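What should I look for at a robot open day?

Our town's technical college is holding an open day in November and the robotics lab will be running demos. I went to a similar one at Zollgate last year with my daughter (she was 9 and asked far better questions than I did!) and we loved the two-armed setup that handles fruit.

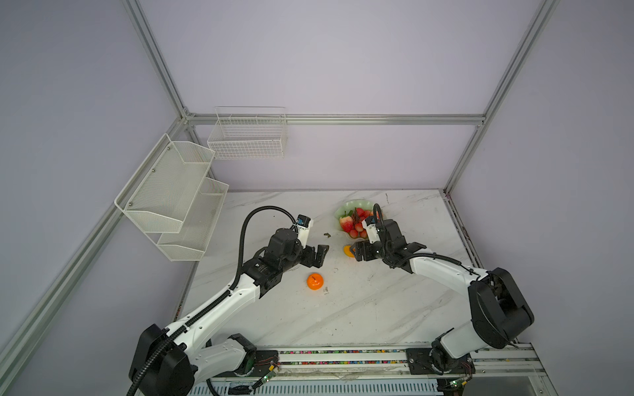

Posted by Carola Brandes
August 21, 2019

I'd like to get more out of it this time. Is it worth asking to see things up close, or do you just stand back and watch? And how long should we plan to stay?

Man-lok Kong
Go, go, go! I've been to 2 of these and would happily do 15 more. Ask anything you like – the students love it. Try to follow one arm at a time at first. It's tempting to watch the whole table, and then you miss how each gripper lines itself up over a piece of fruit.

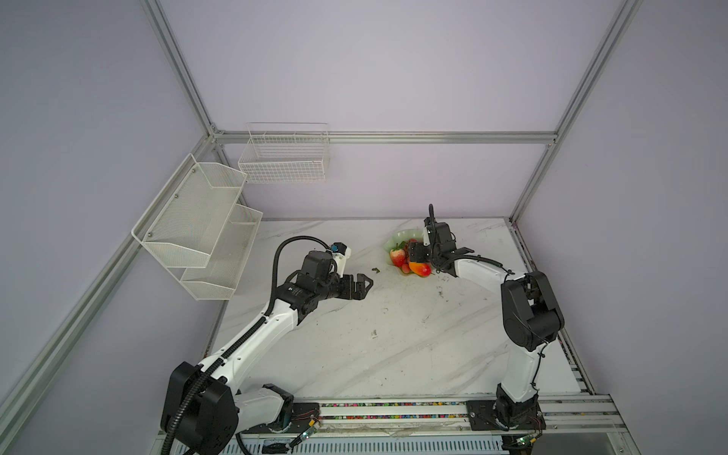 Two arms at the table, with strawberries on the green plate.

Ask what each arm is "looking" at, too. If there's a small camera up by the wrist, see if they'll put its view on a monitor. My son stood in front of ours until they switched the lights off – a bowl of fruit looks huge from up there, and you start to get why judging distance is hard. 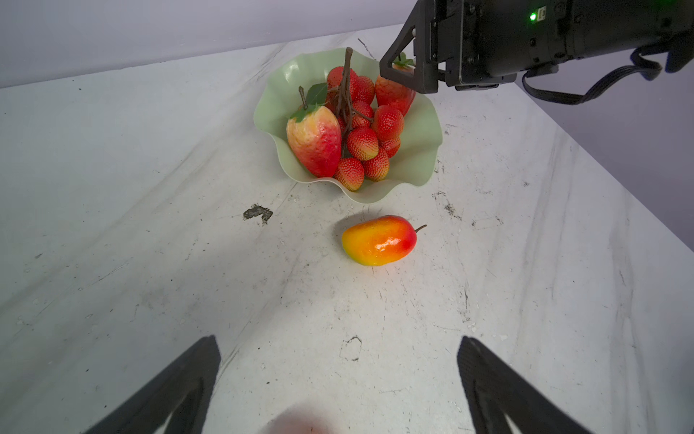 Skivitz
Agree about the monitor. Get there early though, the line was awful by lunch. We stayed two hours and that was plenty. Don't know about parking.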